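Farnari lab visit, notes typed up on the train home

Got to Motside just after 9, sign-in, badge, shoe covers (why shoe covers, it's a PC recycling lab). Group of us from Clodthorpe plus two people from a repair shop. Fatemeh Farahani did the intro, fast talker, good slides, I missed half of it because the coffee was at the back.

Short version: they take apart old desktops with robot arms and keep the bits worth keeping. Drives, memory, processors. The log stood at 1687 towers when we came in.

What I really wanted was the August stoppage, since we're looking at the same kind of setup. Kamran Shirazi ran that part and didn't dodge anything. What happened - the arm was going down to lift a processor, and the force reading at the wrist had drifted. Controller thought it was still in free air. It wasn't. Pushed straight on into the socket, bent pins, cracked the board, and the protective stop only tripped when a joint further up complained. No one hurt. One scrap motherboard and a wrist that had to go back to Dehghan for a check.

The part that bothered me more: an operator had leaned in to look at the socket before the cell was locked off. Arm stopped, yes, but stopped with power on and a recovery move queued. Shirin Parsa said that got written up as the more serious of the two and I agree with her.

Changes since then. Sensor gets zeroed before every tower, used to be once a shift. Speed near the board cut right down. Hard depth limit per case model, so a bad reading can't send it thru the floor of the thing. And the key comes out and goes in your pocket before hands go in, no exeptions, visitors' hosts included. 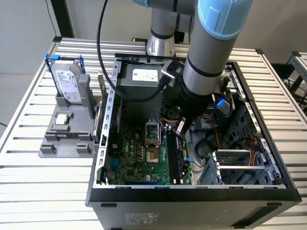
They've done 107 towers under the new rules with two stops, both false alarms from a cable tugging on the wrist. Niloufar Rashti wants the cable rerouted, Kamran wants the threshold raised. Bit of an argument in front of us, quite fun. I'm with Niloufar.

Lunch was sandwiches. Asked for the incident write-up, Fatemeh will email it. Need to chase the depth limit table too, and ask who signs off when a new case model comes in - forgot to ask.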